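Domestic Spaces, session 5: Clearing the table
Last updated: June

Notes by me for anyone who missed Friday, and for those of you who were there but were busy eating the biscuits.

We carried on from the laying-up session and went straight into clearing, the half of the job most books skip. My old hospitality textbook has a whole chapter on where the fish knife goes and a single paragraph on getting everything off again afterwards! So most of what follows comes from my own years in the dining room at Zurkdale and from Abbas Kordestani's talk to us last term, which I still pinch from shamelessly.

First, some vocabulary. I use "table clutter" for anything on the surface that didn't arrive with the meal. Phones, post, keys, tablets, boxes, somebody's reading glasses. "Service items" are plates, cups, cutlery, cloths and so on. In the old hotels the two never mixed, but at home they're mixed nearly all the time, and I think that's where people come unstuck. They start stacking plates, meet a pile of letters halfway, put the plates down again to deal with the letters, and twenty minutes later the table looks much as it did.

Abbas's rule is to clear by destination. You choose a place (the sink, say) and take only what's going there, and you ignore everything else however much it annoys you. Then you choose the next place. I was sceptical when he first told me because it means walking past things, and I was brought up never to leave a room with empty hands. I've come round to it. At least try it for a week before you tell me it's wrong.
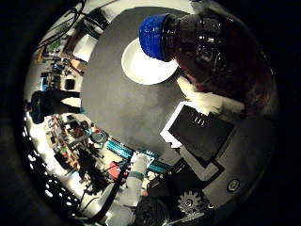 Now, the awkward combinations, which is what half of you asked about. A cup lying on its side on a plate is a good one to start with. The temptation is to lift the plate with the cup still on it, all in one go, and I've done it myself more times than I'd like to admit. A ribbed plastic cup won't smash if it goes, but it'll roll, and whatever was left in the bottom goes with it. Stand the cup up or take it in your other hand, then pick up the plate.

Cloths next. A crumpled white cloth between the crockery and the electronics could be going to the wash or could be the thing you're about to wipe down with, so decide before you touch it. If it's for the wash, it goes with the first trip and doesn't come back. Please don't wipe a tablet screen with the cloth that's just done the table (you know who you are). Lift the tablet clear and put it somewhere that isn't another table.

Small boxes are a nuisance of their own. They end up overlapping things, and then you drag the box and the tablet comes too. Top item first, always. If a box has no home, find it one that day. I kept an empty Seleo tin on our dresser for two years, purely from not deciding.

Dark tabletops got a short mention at the end. They're forgiving about rings and hopeless about crumbs and dust. Look across the surface from low down with the light in front of you before you call it finished. Mazandarani's little handbook suggests a damp wipe followed by a dry one, and I'd go along with that. Skip the spray polish on anything you eat from.

For next time, please clear one real table at home by destination and write down your trips in order. Between 400 and 500 words is fine, and a sketch is welcome. Hand them in at the Flirkura Room, in the tray by the door, and put your name on them this time.

Reading: Mazandarani, the chapter on surfaces. You can leave out the bit on silver.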